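邻里问答 > 厨房与装修 > 台面

大理石台面被柠檬汁“咬”出白印，还有救吗？

提问者：Dilani Sarkar
浏览 3909 次

先交代背景，免得大家一上来就劝我换石英石。房子是去年冬天买的，在 Clostton 老城那边，前房东留下一整块大理石台面，浅底灰纹，看着很贵，伺候起来更贵。中介当时说“大理石越用越有味道”，我现在明白了，味道主要是白醋味。

事情经过：一月份请朋友来吃饭，我切了两个柠檬，随手搁在台面上，大家聊到快半夜才散。第二天早上擦桌子，发现一圈一圈的白印子，摸上去有点涩，侧着光看特别明显，正着看又好像没有。我丈夫坚持说没有，他看什么都是正着看的。

我已经试过的办法：
洗洁精加热水，没用。
小苏打糊敷了一夜，没用，早上像在厨房里做了一次考古。
网上说用牙膏，我用了，现在台面闻起来很清新，印子还在。
网上还说用白醋，我差点就用了，好在先搜了一下。

想问三件事。第一，这种印子到底是脏还是坏？第二，能不能自己弄，还是非得请人？楼下一家叫 Duvov 的石材店来看过一眼，报价 1450，只磨水槽旁边那一段；要是整块翻新，报 2419。我问能不能便宜点，师傅看看台面，又看看我，说你这个柠檬切得挺有水平。第三，修好以后怎么才能不再犯，前提是我还想继续做饭。

补充：台面是亮光的，没有裂，也没有缺口。水龙头后面还有一块颜色偏深，不知道是不是水渗进去了。有人说那是“石头在呼吸”，我希望它少呼吸一点。

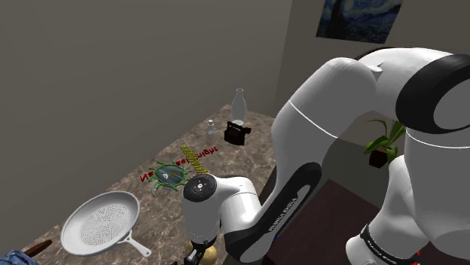 回答（3 条）

Shazia Orakzai
（被提问者采纳）

先回你第一件事：是坏，但坏得很浅。大理石的主要成分是碳酸钙，碰到酸就起反应，表面那层光被吃掉了，行内叫“蚀痕”。它跟污渍是两码事。污渍是有东西进去了，颜色会变深；蚀痕是有东西没了，颜色发白发哑。所以你拿洗洁精擦多久都没用，那里根本没有脏东西给你擦。小苏打糊是吸油渍用的，吸了一夜也挺委屈。

牙膏这个事我多说一句。牙膏里有摩擦剂，颗粒粗细全看牌子的心情，有时候能把印子磨浅，有时候在旁边磨出一片雾。你现在侧着光再看看，要是白圈外面多了一圈更大的雾，那是牙膏的功劳。

能不能自己弄，看印子有多深。拿指甲轻轻划过去，如果感觉不到台阶，只是发涩，可以自己抛。做法我写在下面，我自己家的台面按这个弄过两回，一回比一回熟练，因为我也爱吃柠檬。

一、台面用中性清洁剂擦干净，等它干透。别急，晚上擦好，第二天上午再弄。
二、找一处不起眼的地方先试，比如放电饭锅的那个角。试坏了就让电饭锅永远站在那里。
三、买大理石专用的抛光粉，别买“石材通用”的。花岗岩用的那种不一定合适。
四、粉加水调成稀糊，用白色软毡垫打小圈，力气要匀。手工抛一个杯口大的印子要好几分钟，手会酸，这很正常。
五、湿布擦净，再用干布收一遍，侧着光检查。没到位就再来一遍，不要换成更大的力气。
六、抛完的地方比旁边亮，说明旁边也该抛了。这时候请克制，不然你会抛到半夜，而且整个厨房都会显得旧。

如果指甲能感觉到台阶，就要先用细磨片找平再抛光，这一步建议请人。手磨很容易磨出一个浅坑，平时看不出来，倒一点水就全往那里跑。

报价的问题：你说的那个局部价我觉得偏高，但也没有高到值得吵架。问清楚包不包封闭处理，磨到多少目，弄完不满意返不返工。让他写在单子上，口头说的“包你满意”，满意的那个人一般是他。
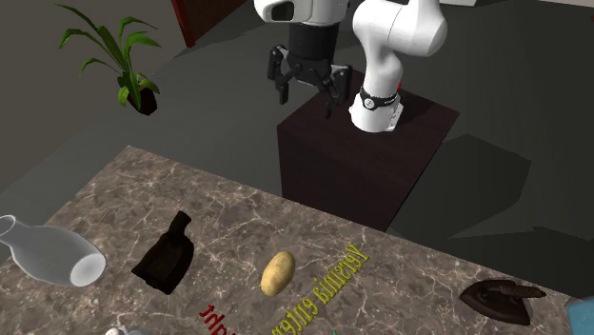
大理石做过封闭处理以后，是不是就不怕柠檬了？

照样怕。封闭剂渗进石头的孔隙里，挡的是油、酱油、红酒这类会往里钻的东西，给你争取一点擦掉的时间。酸直接跟表面起反应，封闭剂拦不住。所以卖家说“做了防护随便用”，你听一半就行，前一半。

怎么知道该不该重做封闭：滴几滴清水，等十来分钟擦掉。石头颜色变深了，说明在吸水，可以重做。我家差不多一年一次，灶台边勤一点。

你水龙头后面那块深色，先别急着处理。拿吸水纸压住，龙头那边几天不要积水，看颜色会不会退回去。会退，就是潮了，干透以后补封闭剂，再看看龙头底座的胶是不是老化了。不退，而且发黄，那要想到铁锈，得用专门的敷料，这个我没亲手弄过，不敢乱教。

以后怎么办：切柠檬、番茄，开醋瓶，底下垫砧板。洒了马上吸掉，是吸，不是抹，一抹面积就大了。洗菜的时候，土豆萝卜这些带泥的东西别直接在台面上滚，泥里有沙子，亮光面最怕这个。

Escobedo 老王

楼上说得太细了，我说个省事的。我家也是大理石，住了 12 年，一次没抛过。刚开始也心疼，印子多了以后就连成一片，反而均匀了。你现在的问题是印子太少，所以显眼。

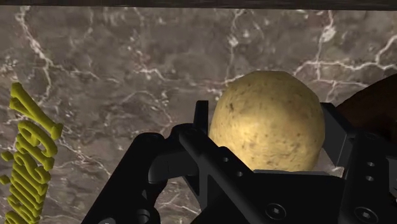

再不行就干脆让师傅磨成哑光面。哑光面也会被酸咬，只是本来就没光，咬了也看不大出来。我丈母娘家在 Zovstead 那边，厨房就是磨成哑光的，她拿醋泡黄瓜，罐子直接往上面放，这么多年看着跟刚装的时候差不多，也可能刚装的时候就那样，我没仔细看过。缺点是油渍比亮光面明显一点，炒菜多的要勤擦。

还有，千万别用钢丝球。我太太用过一次，我们现在那块地方放面包机。

匿名用户

换石英石。

评论

Dilani Sarkar：谢谢 Shazia，指甲试过了，没有台阶，就是涩。牙膏雾也找到了，比你说的还大。抛光粉已经下单，先拿电饭锅那个角练手。

Shazia Orakzai：毡垫多买两块，用脏了的那块别接着用，会带出划痕。抛的时候把窗帘拉开，别在油烟机灯底下弄，那个灯对谁都很宽容。

Dilani Sarkar：角上弄好了，比原来亮一圈，电饭锅现在不太配得上它。水龙头后面压了三天纸，颜色浅了一点，胶确实裂了，先换胶。我丈夫看了一眼，问我哪里有区别。

Escobedo 老王：你丈夫适合用哑光面。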